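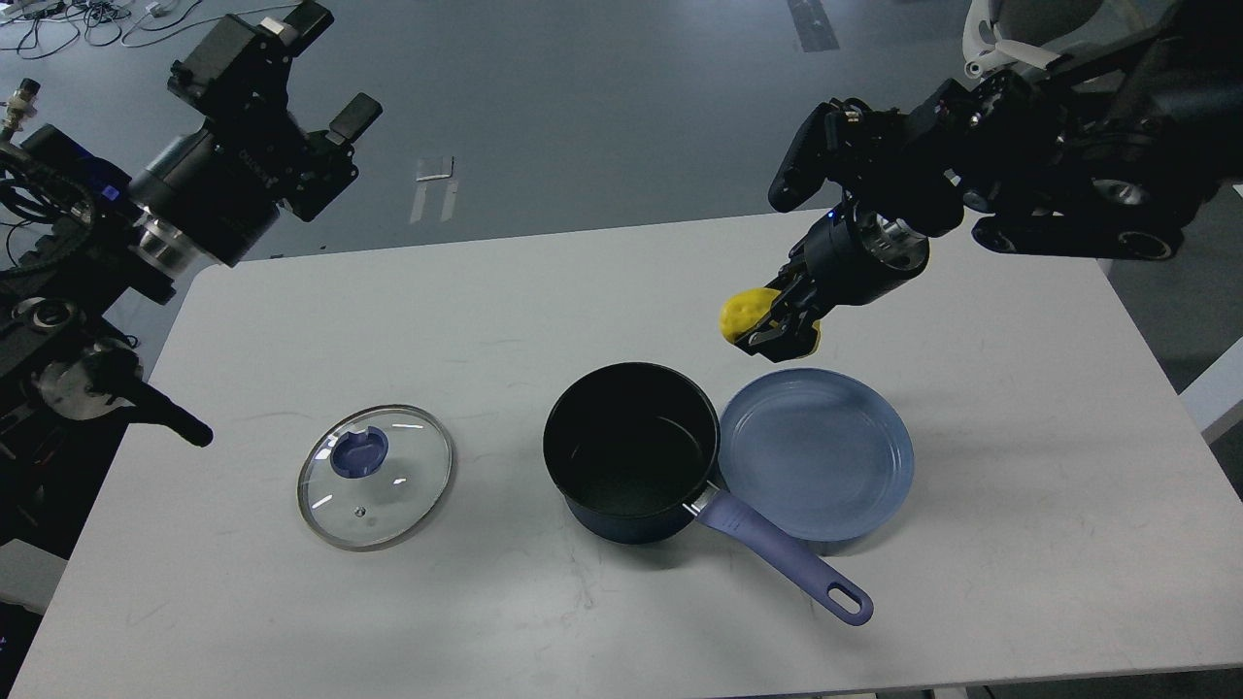 About us

Grudlow is a small legal and research service for reporters, editors and their sources. We help people find out whether their phone, email or cloud records have been handed to a public body, and what they can do about it afterwards. We do not publish stories ourselves and we take no side in the ones our clients are working on.

The service was set up by Kedir Tamiru, a solicitor, and Benedicta Asamoah, who spent most of her career as a court reporter. They had been on opposite sides of an argument over sealed court orders and found they agreed on more than they had expected. Two people are still in charge, and one of them reads every request before it is taken on.

What we do

Most of our work starts with a letter. A client receives a notice from a phone or email company, often months after the event, saying that records were disclosed under an order. The notice is usually short and seldom says who asked. We write to the company, apply to the court where that is possible, and keep a dated file of every reply. So far we have opened 184 files. Of these, 101 are closed and the rest are waiting on an answer from somebody.
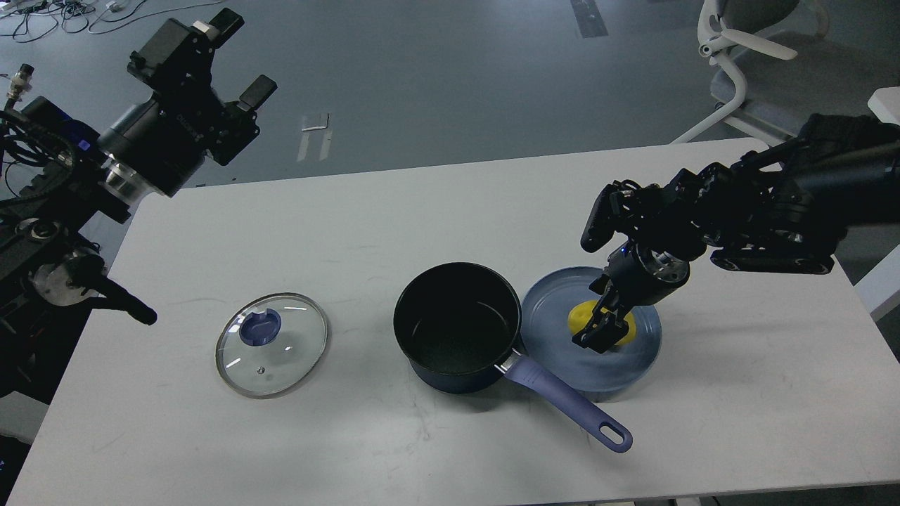

Some of those answers take a long time. Courts are slow to unseal papers, and companies tend to send the same standard wording more than once before a person looks at the case. We tell clients this at the start — it saves upset later.

We also run Fotero, a searchable index of court orders that have been made public. It is free to use and is updated each month. Nadia is our handbook for newsrooms, covering how to store notes, what to say to a source about phone records, and who to ring when a notice arrives. The present edition came out in September and has nine chapters. 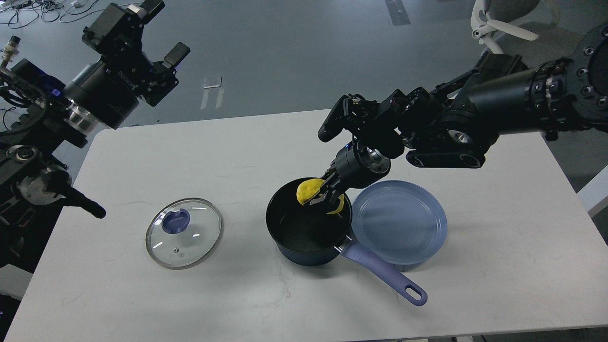

Saucepan with a lavender handle, on a white table

How we are paid

Newsrooms pay a yearly fee. Freelance reporters and sources pay nothing for a first reply. We had a start-up grant from the Backlund fund, which has now ended, and it came with no say over the cases we took. We do not accept money from governments, political parties or phone companies.

Getting in touch

Please write by post if your question is sensitive, and leave the details out of your first letter. We will reply with a safer way to talk. The office line is open from 9 in the morning, and messages left overnight are played back by Benedicta or Kedir only.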